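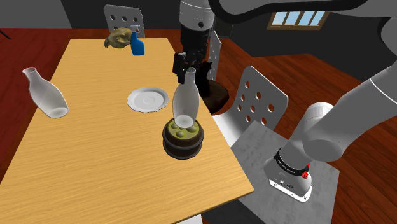

Réka Illés

4. The simulated bench

Figure 4. A starting state from the bottle task in the simulated room. The gripper is open above the neck of the standing bottle; the second bottle lies on its side.

4.1 Purpose

The physical arm described in Section 3 is kept at the Endholm workshop, which is shared by its members and can be booked only in evening slots. Work on the control program could not wait for these slots, and early mistakes in the program had already cost us one wrist cable and a cracked bench top. We therefore built a simulated room in which the same program could be run on a home computer. Every change to the program had to pass in this room before it was loaded at the workshop.

The simulator is called Andar. It is a small layer of our own code on top of a freely available physics engine, and it takes the same commands as the motor board on the real arm. A program that runs in Andar needs no editing before it is moved across, apart from one line giving the address of the board.

4.2 The room and its objects

The room is furnished as a living space and not as a laboratory. It has a wooden table, chairs with perforated white backrests, a plank floor and a small window. We chose this setting after the first camera tests, in which a program tuned against a bare grey background failed as soon as it was shown a real room. Furniture edges and shine on the floor were the two main causes of false detections, and both are present in the simulated room for that reason.

The table holds household objects. Two of them are clear glass bottles of the same general shape, which matter most for the present section. The others are a white plate, a blue spray bottle, a figurine in the form of an animal skull and a dark round container with an olive-green lid. The skull was included as a shape with no obvious place to grip. It is not a target in any of the tasks reported here, but the planner must keep clear of it.

Clear glass is difficult for a low-cost depth camera, and the simulated camera was given the same fault on purpose. Readings on the bottles are dropped at random, with the highest rate near the shoulder and neck. The image itself is left untouched.

4.3 The bottle task

In the starting state shown in Figure 4, one bottle stands on the lid of the round container and the other lies on the table. The lid carries four round green knobs, and the base of the bottle covers part of it. The task is to lift the standing bottle from the lid and set it down upright on the table without touching the container.

The task looks simple on paper – one object, one lift, one release – but it brings together three problems that we had met separately at the workshop. The narrow neck leaves little room for error in the downward approach. The raised support means that a height taken from the table top is wrong for the bottle. Finally, the bottle that is lying down has the same appearance as the target, and the vision program (named Pap in our code) must choose between them before the arm moves.

The approach is made from above. The gripper is brought over the mouth of the bottle with its fingers open and held there until two successive readings of the neck position agree. Only then is the descent allowed. The pause slows each attempt, and we tried more than once to remove it. Each time, the fingers closed on one side of the neck and pushed the bottle over.

4.4 Runs and results

The task was run in two sets of 80 attempts. In the first set the bottles kept their starting positions and only the dropped depth readings changed. In the second set the lying bottle was also moved and turned before each attempt. The planner was the same in both sets.

Failures in the first set were nearly all late ones, in which the bottle was lifted properly but released too high above the table. In the second set a new kind of failure appeared: Pap selected the lying bottle, and the arm moved away from the container altogether. This happened mostly when the two bottles overlapped in the camera view. We added 665 rendered views of overlapping bottles to the 1,847 already used to train Pap, and the wrong choice became rare, although it did not disappear.

The release height was a plain error on our side. The program stored the height of the lid and used it again at the table. The correction was made in the Prikex module, which now measures the support below the object a second time before opening the fingers.

4.5 Limits of the simulated bench

Contact between glass and the finger pads is modelled with a single friction value, whereas the pads on the real arm become smoother with use and are replaced by hand. Results on slipping should not be carried over from the simulator. The simulated arm also has no play in its joints. At the workshop, play in the shoulder joint moved the fingers sideways at full reach, and the members who use the arm in December, when the room is cold, report that the effect is then greater. The measurements on the physical arm are given in Section 5.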